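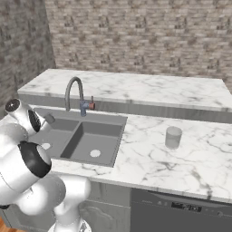
# Gondlow Sink Set

Simulated demonstrations of one arm working at a kitchen sink. Collected at Sedunlow by the manipulation group.

Maintained by Yanling Hao. Data questions also to Ashton Whitelaw.

Version 1.2, June 2024

## What is in this set

Gondlow is a set of teleoperated episodes in simulation. The task is the same in every episode: take the cup from the counter on the right side of the sink and put it down in one of the two basins. The language instruction says which basin.

We made the set because our earlier policies were good at placing on a flat table and bad at placing into something with walls. A sink gives walls, a divider in the middle, and a faucet that stands in the way of the shortest path. We wanted examples where the operator has to lift before moving sideways, and where the final position is lower than the starting position.

The set has 2950 episodes. All of them were driven by people. There is no scripted planner data in it and no augmented copies.

## Task instructions

Each episode has one instruction string. The two base forms are:

- "put the cup in the left basin"
- "put the cup in the right basin"

Left and right are always given as seen by a person who stands at the sink and looks at the wall. They do not change with the camera. This was a source of confusion in version 1.0, where one operator used the side of the robot for left and right. Those episodes were relabeled by Beverley Harawira, who watched each one. If you still have a 1.0 copy, please delete it.

On top of the base forms there are 12 paraphrases per basin, written by hand. They are in `instructions/paraphrases.txt`. We do not assign a paraphrase to an episode in the files. The loader picks one at load time, and you can turn this off with `paraphrase: false` in the config.

## The simulated kitchen

The kitchen is a corner with a stone wall, a marble counter and a double sink. The layout of the furniture is fixed. What changes between episodes:

- the start position of the cup, sampled in a rectangle to the right of the sink
- the start joint angles of the arm, with small noise
- the mounting position of the arm base, from a short list of allowed places
- the position of the free camera, within a limited cone

What does not change: the lighting, the textures, the faucet, the size of the cup, and the friction values. We know that this is narrow. The set was planned for the study of the motion, and the visual variety was left to a second set, which is called Fonseca and is not released yet.

The cup is translucent, and this was a deliberate decision. Corey Nepia proposed an opaque red cup for the first pilot, and the policies trained on it learned to find red. With the translucent cup the learning is slower at the start but the encoder pays attention to edges. The price is that the cup is hard to see when it lies over the gray of the sink.

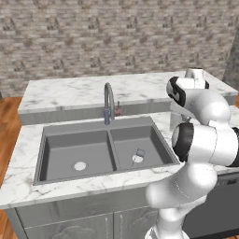
Cup in the right basin, close to the drain. Its tone is nearly the same as the basin floor.

If your image encoder works at low resolution, look at some frames with the cup in a basin before you train. In our own runs the cup disappeared almost completely after downsampling, and the success classifier learned from the arm pose instead of from the cup. We now crop around the sink first and downsample after.

## How the episodes were collected

The operators used a Skoletti hand controller with six degrees of freedom and one trigger for the gripper. They watched the simulation on a normal monitor with two views side by side. No headset was used.

Every operator did 50 practice episodes before recording. The practice episodes are not in the set. After this, recording was done in blocks, with a break between blocks. We asked the operators to move at a comfortable speed and to not correct small errors in the final position, as long as the cup was inside the correct basin.

Rules that were given to the operators:

1. Grasp the cup by the side. Do not grasp it by the rim.
2. Lift the cup higher than the raised edge of the sink before you move toward the basin.
3. Keep the arm away from the faucet. Light contact is allowed, but mark it with the button.
4. Lower the cup until it touches the floor of the basin, then open the gripper.
5. Move the gripper up and out of the basin before you end the episode.

Rule 2 was added during the collection. Before it, several people were sliding the cup over the counter up to the sink edge, and then the cup was tipping. The episodes with sliding are kept and have `slide: true` in the metadata. Some users may find them useful as negative examples. We exclude them by default.

Rule 3 was discussed many times. Chutima Pongsiri wanted to remove all episodes with faucet contact, and Ashton wanted to keep them all without a mark. The button was the compromise. Please be careful with the contact marks, they depend on the attention of the operator and they are not complete. The physics log has the real contacts, and `tools/contacts.py` reads them out.

## Files and fields

Each episode is one folder.

- `meta.json` - instruction, target basin, operator code, base position, flags
- `states.npz` - joint positions, joint velocities, gripper opening, cup pose
- `actions.npz` - commanded end effector deltas and gripper command
- `view_a.mp4` and `view_b.mp4` - the two rendered views
- `physics.log` - contact events with time stamps

Flags in `meta.json`:

- `success` - the cup is in the target basin and is standing upright at the last step
- `in_basin` - the cup is in the target basin, upright or not
- `slide` - the cup was moved along the counter before the lift
- `faucet_mark` - the operator pressed the contact button
- `regrasp` - the gripper opened and closed again before the placement

The difference between `success` and `in_basin` matters here. The walls of the basins are sloped, and a cup that is released near a wall can fall over. For many applications a fallen cup in the correct basin is good enough. Please say in your paper or report which of the two flags you used.

The videos are rendered after the episode from the saved states. They are not a recording of what the operator saw. The operator saw the same geometry with simpler shading. You can render again from other camera positions with `tools/render.py`, if you have the kitchen assets.

## Splits

We provide `train.txt`, `val.txt` and `test_base.txt`. The first two are random over episodes. The third one, `test_base.txt`, contains only episodes with arm base positions that are never used in the other two. It is much harder, and we think it is the more interesting number to report.

There are 110 episodes in `test_base.txt`. Each of them was watched from start to end by two people, and both had to agree on all the flags. The train and validation episodes were only checked by the automatic script and by looking at the last frame.

## Known problems

- The gripper fingers are hidden behind the arm in one of the two views for a part of many episodes. Policies that use only one view suffer from this, mostly at the moment of the grasp.
- The cup has no liquid and it is light. Do not expect that the forces are similar to a real glass.
- The dishwasher and cabinet doors are static. They cannot be opened, although the doors have handles.
- In a small number of episodes the cup pose has a jump of one step at the first contact with the basin floor. It is a solver problem. The loader smooths it if `fix_jump` is on.
- The operators are all right-handed. We did not plan this, and we do not know if it has an effect on the paths.
- The faucet lever is a rigid part of the faucet model. Some contacts in the log are with the lever, and the name of the body is `faucet_main` in both cases.

## Intended use

The set is for imitation learning, for success detection, and for study of how policies handle obstacles close to the goal. It can be used for language conditioning, but with only two meanings it is a weak test of language. A policy that ignores the sentence will still be right on a good part of the episodes.

We do not recommend the set for direct transfer to a real robot. The arm limits in the simulation are wider than what we would permit on hardware, and nobody has checked the paths for safety next to people.

## Operators and consent

The operators are employees of Sedunlow and did the work in their paid hours. They are listed by code only. The hand controller data does not include audio or video of the person. An operator can ask for the removal of their episodes - write to Yanling and they will be taken out in the next version.

## Changes

1.2 - `regrasp` flag added. Base positions in `meta.json` are now in meters for all episodes, before they were mixed.

1.1 - Left and right relabeled. Episodes with a missing view removed.

1.0 - First internal release.

## Reporting errors

If you find a wrong flag, please send the episode folder name and the time step where you see the problem. A short sentence is enough. Beverley collects the corrections and they go into the next version all together, so the files of one version never change after the release.

Contact: Yanling Hao, Sedunlow | © Sedunlow | Back to top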